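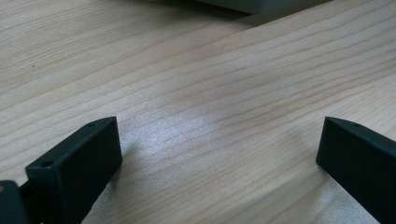

I've been putting off writing about the Javari valley families for two newsletters now, mostly because I kept hoping there would be better news by the time I sat down. There isn't, so let's get on with it. I'm at a pale wooden table with the light glaring off the middle of it, a stack of letters at my elbow, and every one of them says the same thing in different handwriting: they want to go home and pray in their own chapel, and the district office won't let them.

For those of you who joined us lately (welcome!), the short version goes like this. In September the families at Endberg were told their prayer house had never been registered and would have to close. They had been meeting there for longer than most of them can remember. A few nights later a crowd came up the road, shouting, and by morning 498 people had left for the school grounds at Quansah, where they still are. The police took down names. As far as I can find out, they haven't called on a single one of the people named.

I talked to Rodel Lagman on Thursday, quite late, when he could finally get a signal. His mother is 2 rooms down from him in the school building, and she has started a little choir with the kids (she has strong views about sopranos, I gather). He was in better spirits than I was, to be truthful. What bothers him most is the paperwork. Families need a residence slip to enroll their children, and the slip has to be stamped in Endberg, and going back to Endberg to get it stamped is exactly what they're scared to do. Round and round it goes.

So, the petition. We have 1537 signatures as of this morning, which made me get up and walk around the kitchen! Arnel Aquino is taking the printed copy to the provincial ombudsman himself, along with the letters. We're asking for the stamp to be issued at Quansah, for the registration order to be put on hold until there's a proper hearing, and for somebody to please open a file on what happened that night.

If you haven't signed, please do. If you have, would you write to your own representative too? A short letter in your own words is fine. Say who you are, mention Endberg by name, and ask for a written reply. Please be polite even if you're furious. I've had to tear up a couple of mine and start over.

One more thing, the Fekero congregation has offered to match gifts for school supplies up to $100 per household, and they mean it, so mark your envelope "Quansah school" and it will go in the right pile. Notebooks are the big need, then pencils, then shoes in kids' sizes. Rodel says no more blankets for now, thank you, they have plenty.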